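Wallin brings its lighthouse play back to the stage, then takes it on the road

5 March 2026
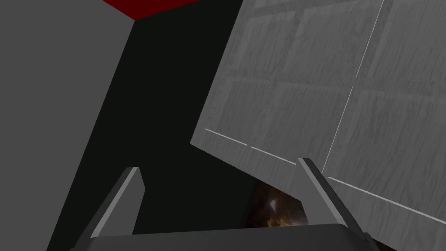
A computer-rendered view with a grey wall and a tilted wood-grain panel.

Wallin Theatre Company opens its new production of The Keeper's Ledger at the Trandalow Playhouse next week, before a tour of smaller halls through autumn. It's the first time the company has staged the play since its original season, and the first time anyone has tried it with a full cast.

Subscribers who have been with us a while may remember how the piece began. Lionel Sabatier wrote it as a monologue for one actor, running 19 minutes, for a night of short works in the upstairs room at Puvard Street. An old lighthouse keeper reads aloud from his daily log and corrects the entries as he goes. The weather was worse than he wrote. The supply boat came on a different day. The man he says was drowned may have left on his own two feet.

Lionel says he had no plan to do anything more with it.

"I wrote it in a week because another writer dropped out," he said. "I thought it was a sketch. Then people kept asking me what happened to the other man, and I didn't know, so I had to sit down and find out."

Finding out took most of two years. The version that followed was a two-hander, with the missing man coming back to argue over the log, and it played a short season at Puvard Street with Ottar Skjelbred as the keeper and Tormod Solheim as his former assistant. Ottar had never been in a two-person play before and has said since that he lost weight doing it. The season sold out on word of mouth, mostly in its last week, which meant a lot of people heard about it too late to get in.

The new production runs 90 minutes with no interval. There are now five characters. Ottar and Tormod are back in their old parts, and Gunvor Bakke joins them as the keeper's sister, who was mentioned in the earlier version but never seen. The remaining two roles are an inspector and a young radio operator, both played by members of the company's training group, who will alternate across the tour.

Vidar Kvam directs. He saw the two-hander as a member of the audience and wrote to Lionel the next morning asking if there was more of it. His main change has been to the order of events. The keeper still reads from his log, but the entries no longer run from first to last, and the audience has to work out the year from what the characters know and don't know.

"We spent the first four days of rehearsal with the pages on the floor," Vidar said. "Everyone had a different idea of when the sister arrives. Lionel had one as well, and it was wrong by his own script."

Gunvor's part grew out of those days. In the draft the cast was first given, the sister had two short scenes and a letter. She now has a long scene in the middle of the play, alone with the assistant, in which very little is said about the thing they both want to talk about. Lionel rewrote it seven times during rehearsals. Gunvor kept all seven versions and asked for one line from the second to be put back, and it was.

The humour of the original is still there. The keeper and his assistant bicker over lamp oil, tinned fish, the correct name for a type of cloud and whose turn it is to climb the stairs. Lionel grew up listening to his grandfather and great-uncle carry on the same argument about a borrowed ladder for most of his childhood, and some of the insults are theirs. He has asked us not to say which ones, as there are cousins coming on opening night.

The sound is new. The Puvard Street production used a single recording of surf played from behind a curtain. For this one, the noises of the lighthouse are made live by whichever actors are not in the scene, from benches at either side of the stage. Tormod is in charge of the foghorn. It's loud, and people sitting in the first few rows should know that it goes off twice, the second time without much warning.

The Playhouse season is two weeks, with performances from Tuesday to Saturday at 7:30 pm and a matinee on both Saturdays at 2 pm. The second matinee will be a relaxed performance, with the house lights kept partly up and the foghorn turned well down. A captioned performance is also planned, and the box office can tell you which night.

After Trandalow the production goes on tour. Several of the halls on the list haven't had a visiting theatre company in some years, and a couple have stages much smaller than ours, so the show has been built to pack into one truck and be set up in an afternoon. The tour is supported by Tradix, who are covering the cost of freight and accommodation. Their help has let us hold the ticket price at the same level in every venue.

Dates for the first half of the tour are on the website now. The second half will go up once the last two halls have confirmed. There may also be a return season in November, depending on the availability of the cast, and subscribers will be told about that first.

Lionel will give a talk before the show on the first Wednesday of the season. He'll read the original short monologue in full, which hasn't been heard since that first night upstairs, and take questions afterwards. The talk starts at 6 pm in the foyer and is free to anyone with a ticket to the play, though you need to book a place as seating is limited to 50.

The script is being published to go with the production and will be for sale in the foyer and at each stop on the tour. It includes the two-hander as well as the new version, so readers can compare them. There is a short introduction by Vidar on the rehearsal process and a page of the log in Lionel's handwriting.

Booking details

The Playhouse has 446 seats, and the opening night allocation for subscribers is held until the end of this week. After that any unclaimed seats go on general sale. To claim yours, ring the box office or reply to the email that came with this newsletter, giving your subscriber number and the name the booking should be under. Concession prices apply to students, pensioners and anyone under 26. Groups of ten or more should ring, as the online system can't process group rates.

Latecomers can't be admitted for the first quarter of an hour. There is no interval, so the bar will open an hour before the show and again afterwards.

Wheelchair spaces and companion seats are available at all Playhouse performances. Access varies at the touring venues, and each hall's details are listed beside its dates on the website. If you can't find what you need there, the box office will ring the hall for you.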